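Fidine Updates Returns and Repair Program for School and Sports Goods

Darier, July – Fidine, a distributor of school supplies and small sporting goods, today announced changes to its returns and repair program. The revised terms apply to all orders placed by schools, after-school programs and independent retailers from the start of August. Orders placed before then stay under the earlier terms until their return window closes.

The program covers 1,569 catalog items in four groups: bags and backpacks, paddles and rackets, writing and drawing supplies, and storage. Of these, 889 items can now be returned unopened within 60 days of delivery. The previous window was 30 days. A further 178 items, mostly backpacks and paddles, are classed as repairable and move to a separate process described below.

Returns are handled at the Darier warehouse. Customers request a return number through the order portal and print one label per carton. Mixed cartons are accepted if every item in the carton belongs to the same order. Cartons that arrive without a return number are held for 14 days and then sent back at the customer's cost.

Inspection is carried out in two steps. The first is a check of the item code and quantity against the return request. The second is a check of condition, graded A, B or C. Grade A items go back to stock. Grade B items are sold through the outlet list at a reduced price. Grade C items are sent to repair if they are on the repairable list, and otherwise to recycling. Credit is issued after the second step and shows on the next monthly statement. 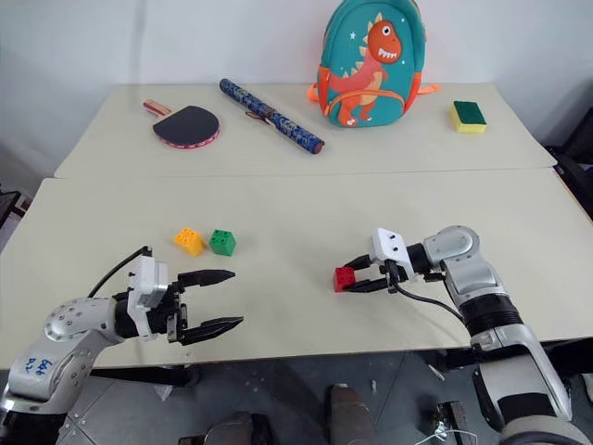
Repair work is done by Declercq, which has held the Fidine repair contract for three years. Under the new terms, Declercq will replace zippers, shoulder straps and buckles on backpacks, and will replace rubber sheets and edge tape on table tennis paddles. Handles are reglued but not replaced. Items with split seams longer than four inches are not repaired – these are credited at the grade C rate.

Repair is free for the first 12 months after delivery. From month 13 to month 24, customers pay a flat fee per item, listed in the price sheet. Turnaround is 15 working days from receipt at the Declercq shop, excluding transit. Customers with more than 20 items in one request should allow an extra five working days.

A trial of the revised process ran from February through May with customers in the Wemetti district. During the trial, Fidine received 822 items under the new inspection steps. Results of the trial led to two changes in the final terms. The label format was simplified to a single code, and the photo requirement for damaged items was dropped for claims filed within seven days of delivery.

Spare parts will also be sold separately for the first time. Strap sets, zipper pulls, buckles and edge tape can be ordered in packs of 10 through the same portal. Parts are not returnable once opened.

The updated terms, price sheet and list of repairable items are available to account holders in the documents section of the order portal. Printed copies can be requested with any order. Retailers who resell Fidine goods under their own terms should check that their customer notices match the new return window before August.

About Fidine

Fidine supplies school and sporting goods to schools, activity programs and retailers. The company is based in Darier, where it operates its main warehouse and order desk.

Media contact

Fidine Press Office, Darier. Inquiries are answered between 9:00 a.m. and 4:30 p.m.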